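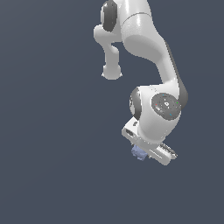 *A white robotic arm with dark gray accents, shown in a computer rendering.*

**Ostside Residential Opens Leasing for Tasimora Court**

*Renovated apartments to be offered with utilities included; current tenants receive first choice of units*

Ostside Residential announced today that it has begun accepting rental applications for Tasimora Court, a 247-unit apartment community that has completed the main phase of its renovation. The property offers studio, one-bedroom, and two-bedroom apartments on leases of 12 months or longer. First move-ins are scheduled for November.

The community consists of four connected brick buildings arranged around a shared courtyard. Ostside Residential acquired the property from Bangera Holdings and retained the existing on-site management staff. Kitchens and bathrooms have been replaced in all vacant units, and the original hardwood floors have been refinished wherever their condition allowed. Windows on the street side have been replaced with double-pane units. Work on the courtyard-side windows will continue through the winter, one building at a time, and residents will receive written notice before any crew enters an apartment.

"Tasimora Court has housed families in this neighborhood for several generations, and many of our residents have lived here for most of their adult lives," said Estrella Rosales, President of Ostside Residential. "Our first obligation was to those households. Every tenant in good standing was offered a renewal before a single apartment was listed to the public."

Under the renewal program, existing tenants may remain in their present apartments or transfer to a renovated unit of the same size. Almost 30 households have asked to transfer. Transfer requests are handled in the order received, and no application fee or new credit check is required. Security deposits already on file will be carried over to the new lease.

**Lease Terms**

Monthly rent at Tasimora Court includes water, heat, trash collection, and basic internet service. Electricity is billed separately by the utility. Garage parking is available for an additional monthly charge and is assigned by waiting list. Storage lockers on the basement level may be rented by any resident, subject to availability.

Cats are permitted in all buildings. Dogs are permitted in the north and east buildings with management approval and a signed pet addendum. Smoking is prohibited in all apartments and common areas, including the roof deck.

Laundry rooms are located on the ground floor of each building and are open from 6 a.m. to 10 p.m. The bicycle room, which was closed during construction, has reopened with a new entrance from the courtyard.

**Reserved Apartments**

Ostside Residential has set aside 20 apartments for applicants who meet local income guidelines. These homes are located in all four buildings and have the same finishes as the other renovated units. Applications for the reserved apartments will be reviewed by Jelora Housing Services, an independent firm, and applicants will be selected by lottery.

"Applicants should submit complete income records with their forms, as incomplete files cannot be entered in the lottery," said Canan Uçar, Director of Applications at Jelora Housing Services. "Our staff will assist any household that needs help gathering its documents."

**Property Management**

Murali Hegde has been appointed General Manager of Tasimora Court. He previously served as Assistant Manager at the property and will oversee leasing, maintenance, and resident relations. Malathi Chacko will continue as Resident Services Coordinator.

Repair requests may be made at the leasing office, by telephone, or through the resident website. Emergency maintenance is available at all hours.

**Tours and Applications**

Tours of the model apartments are offered by appointment between 10 a.m. and 5 p.m. Visitors should bring government-issued photo identification and check in at the leasing office, located inside the main courtyard gate. The 3 model apartments are furnished for display, and the furniture is not included in the lease.

**About Ostside Residential**

Ostside Residential owns and manages rental apartment communities, with a focus on the renovation of older multifamily buildings.

**Media Contact**

Aravind Panicker
Communications Manager
Ostside Residential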